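October, a little after nine at night

I have been meaning to write down how the kitchen is coming along, and tonight I finally have a cup of tea and a quiet hour for it. The new shelf paper from Tullier came this morning (47 inches too long, bless them) and I spent a happy afternoon cutting it and humming along to the radio.

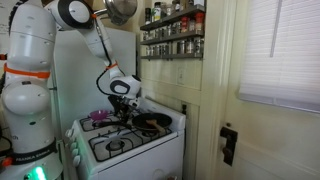
What shall I cook first, now that the cupboards are done? Onions, I think, slow and soft in plenty of butter, the way we had them that summer in Clumlow.

I do love a small kitchen with a white stove and a black frying pan on it, and a wooden spatula resting inside. It makes me feel supper can't be far off! The Keskin catalog wants 110 dollars for a pan, and I shut it again quite cheerfully. Tomorrow I'll walk down to Grilport for onions and a loaf, and maybe some of those little pears if they still have them.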